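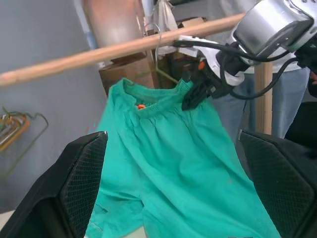 Search jobs Keyword Location Go
Home | What we make | People | Jobs | Contact

Software engineer, planning and control (two-arm manipulation)

Uler writes the software that lets a pair of robot arms handle clothes. We picked clothes because they seemed easier than crockery. We have since apologised to the crockery.

You would be joining the team behind Rinel, our motion planner, and Tikau, the tool we use to record, replay and argue over runs. Rinel is good at getting two arms round a hanging shirt without introducing them to each other. It is less good at changing its mind when a sleeve has moved since the last look, and that is where you come in.

What you would do

Own the part of Rinel that decides when to replan and when to leave well alone. At present this is a file of 2,613 lines, a number of which begin with the word "temporary".

Work with Ngân Chu on wrist camera perception. Her code finds collars, shoulders and hems. Yours has to do something sensible when it finds two collars.

Make Tikau load a long run in under 20 seconds. Otakar Kratochvíl has a kettle timed to the current figure and is prepared to give it up.

Spend about 30 per cent of your week at the rig. If you want a job where the simulator is always right, we wish you well and would like to know where it is.

What we need from you

Solid C++ or Python, and enough of the other to read it without sighing. Some real experience of motion planning or feedback control on hardware that could hit something. The habit of writing down what you tried, including the embarrassing ones.

Cloth experience is welcome but rare. A doctorate is fine. So is not having one. You don't need to be able to iron, as the interview panel will demonstrate.

What you get

30 days' leave, a proper desk, a say in what gets built, and a share of the on-call rota, which covers the build server and occasionally the coat hooks. We'd like you to start by December.

How to apply

Send a CV and a page on something you fixed that stayed fixed to Arsalan Siddiqui, using the contact page. No cover letter, please. There is one interview by video and one at the rig, where you'll be given a bug we already understand and, if time allows, one we don't.

Posted Jun 9, 2026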